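Valtum Aufbewahrungstasche für Falttextilien

Artikelgruppe: Textilaufbewahrung
Hersteller: Wesavby
Ausführung: rechteckig, cremeweiß, weich gepolstert
Verkaufseinheit: Einzeltasche oder Satz zu 6 Stück

Produktbeschreibung

Die Valtum ist eine flache Stofftasche zur Lagerung gefalteter Kleintextilien: Servietten, Mulltücher, Gästehandtücher, Einlegedecken. Sie wird liegend befüllt und liegend oder hochkant im Regal abgelegt. Die Polsterung schützt den Inhalt vor Druckstellen durch Regalkanten und Nachbarstücke. Eine umlaufende Naht an der Oberkante stabilisiert die Form. Bei leerer Tasche kann der Bezug leichte Falten bilden; ein Mangel liegt darin nicht.

Befüllung

Die Textilien werden vor dem Einlegen auf ein einheitliches Faltmaß gebracht. Maßgeblich ist die Grundfläche der Tasche abzüglich eines schmalen Randes auf allen Seiten. Gemischte Stoffstärken sind zulässig, sofern die schwereren Lagen unten liegen.

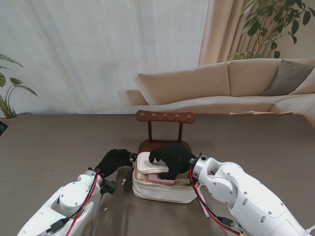 Das Faltmaß lässt sich ohne Lineal prüfen. Der fertige Stapel wird auf die geschlossene Tasche gelegt und an den Kanten ausgerichtet; steht er seitlich über, ist neu zu falten. Beim Andrücken von oben genügt leichter Druck mit der flachen Hand oder den Fingern. Für die Trennung von Sätzen empfiehlt sich eine abweichende Farbe im Stapel: Ein rosa Tuch unter der cremeweißen Decklage bleibt an der Kante als schmaler Streifen erkennbar, ohne dass der Stapel auseinandergenommen werden muss. Danach wird der Stapel als Ganzes eingelegt.

Pflege

Bezug: Schonwaschgang, liegend trocknen
Trockner: nicht geeignet
Bügeln: nicht über der Polsterung
Lagerung: trocken, Stapelhöhe maximal 6 befüllte Taschen

Vor dem ersten Gebrauch wird eine Wäsche ohne Weichspüler empfohlen. Farbige Textilien müssen vollständig trocken eingelegt werden, der helle Bezug nimmt Farbstoffe an.

Bestellung und Lieferung

Gebinde für Wiederverkäufer umfassen 50 Einzeltaschen. Die Lieferzeit beträgt rund 6 Werktage ab Lager Risasgate. Der Vertrieb im deutschsprachigen Raum erfolgt über Kandasamy.

Technische Rückfragen: Žofie Procházka
Muster und Sonderfarben: Joon-young Chae

Stand der Angaben: 3. Februar 2023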